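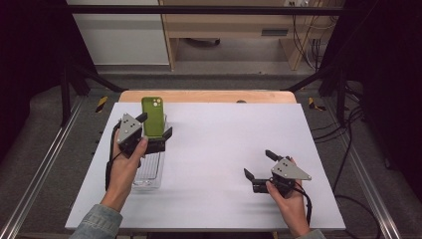 Progress report to the Arango Fund
Pondow Phone Repair and Reuse Workshop, spring period
Prepared by Maritza Marulanda

Dear Roxana,

We're past the halfway point of the grant and I'm very happy with where things are! The accessories side, which was only a paragraph in our original application, has grown faster than the repair side. I'll start there.

Donated cases
Since the last report we have taken in 438 phone cases, most of them from the Tusano drop boxes at the library and the two high schools. We had hoped for 300 by the end of the year. They come in all colors and conditions, and sorting them used to eat up a whole afternoon because everything got tipped onto one table and picked through by whoever was free.

Estrella Cisneros changed that in March. Each case is now checked for cracks and stretched corners, matched to a phone model by its camera cutout, and put in a clear plastic container. You can see what's in a container without opening anything, so the people fitting cases to repaired phones can find a match in a minute or two. We sort on a plain white board now too, and it helps more than I would have guessed — small chips and yellowing show up right away against it.

The cutouts are still our biggest headache. Plenty of models have two round lens openings in nearly the same spot, and we sent out a few cases in April that didn't quite line up. Wálter Apaza has started a set of cardboard templates, 20 so far, covering the models we see most. New helpers pick up the routine much faster with those in hand.

Repaired phones
We have given out 70 working phones this period, each with a charger and a case. The target was 80. The shortfall comes down to batteries: our order from Jarnevon arrived late in April and two of the packs were the wrong part. Replacements are in and Muchen Tang is working through the backlog. I expect us to be caught up by June.

Training
We had 6 trainees finish the basic course, and four of them are staying on for the second one. They were a great group, full of questions, and they redid our intake sheet so it fits on one page.

Spending
Parts are slightly over budget, containers and shelving well under. With your approval I'd like to move the unspent shelving money to batteries. The revised sheet is attached.

Coming up
We want a second sorting table, a drop box at the bus station, and a decision on what to do with cases too worn to hand out. Wálter has found a recycler who takes silicone but won't take hard plastic, so that question is still open. If you know of anyone, please send them my way.

You're welcome to come by any time in May. Mornings are best — the sorting is usually going by ten.

Warm regards,
Maritza Marulanda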